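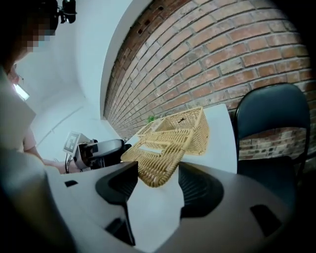 Part-time table setter and basket person wanted, Premell

Hi! I run Premell, a small shop and tea room with one long brick wall, a lot of white tables and far more baskets than any sensible person would own (over 235 at last count, and I did count, in January, when it was quiet). I'm looking for somebody to help me keep the place looking like itself.

The job is mostly tables. Every morning before we open, each one gets wiped down and set up again: a small green plant at the back, a woven basket for the bread or the napkins, chairs pushed in. It sounds like nothing, but there's a knack to it, and I'm fussy about the plants. After that you'd move on to the baskets we sell. They come in from a supplier called Hiltix, packed inside each other, and they need to be pulled apart, brushed out, checked for loose strands and tagged. The straw-colored wicker ones with slots for handles sell fastest, so those go near the door.

You'd also help me pack orders. We send out 196 gift baskets for one customer alone, Prornorora, and that week gets a little wild (there's cake, I promise).

Who would like this? Somebody who notices when a table is crooked and can't leave it that way. You don't need any shop experience. I do need you to be okay on your feet for a few hours, able to carry a stack of baskets up one flight of stairs, and friendly to people who come in only to get out of the rain. If you can keep a fern alive, tell me, I want to hear all about it.

Hours are 9 a.m. to 1 p.m., four days a week, and Friday has to be one of them. Pay is $1,234 a month, plus lunch from the kitchen and a discount on anything woven. There's parking in back, but the bus stops closer.

To apply, come by any afternoon after the lunch crowd clears out, or drop a note in the box by the register. No resume needed! Just write me a few lines about yourself, which days you could work, and how you'd set a table for two if it were up to you. I read all of them, usually with a cup of tea, and I'll get back to you either way.

We're next door to Ó Súilleabháin, the shoe repair place. If you've reached the laundromat you've gone too far.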